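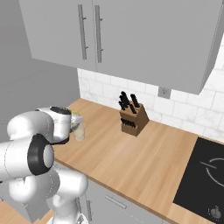 Figure 3. A clear drinking glass with a slice of lemon near the rim, above a wooden countertop (rendering).

4.2 Lemon and the perception of sweetness

The garnish results were the most exciting part of the Sedotberg tasting study. We served the same lightly sweetened water to 132 adults, once plain and once with a fresh slice of lemon on the rim, in 235 ml portions and in random order. Tasters waited 60 seconds between servings and rinsed with still water.

Most people rated the garnished serving as less sweet, even when the slice never touched the liquid! Smell seems to be doing much of the work, a view that Du Plessis argued for early in the project and that we were slow to accept. The effect held for regular soda drinkers too, and it was strongest in the morning sessions.

We saw no such change with cucumber (see Table 3). Mint fell somewhere in between, with wide differences from one taster to the next, and we would love to see that repeated with a larger group. Scores from the Saturday session were left out of the mint comparison, as the leaves came from a different grower.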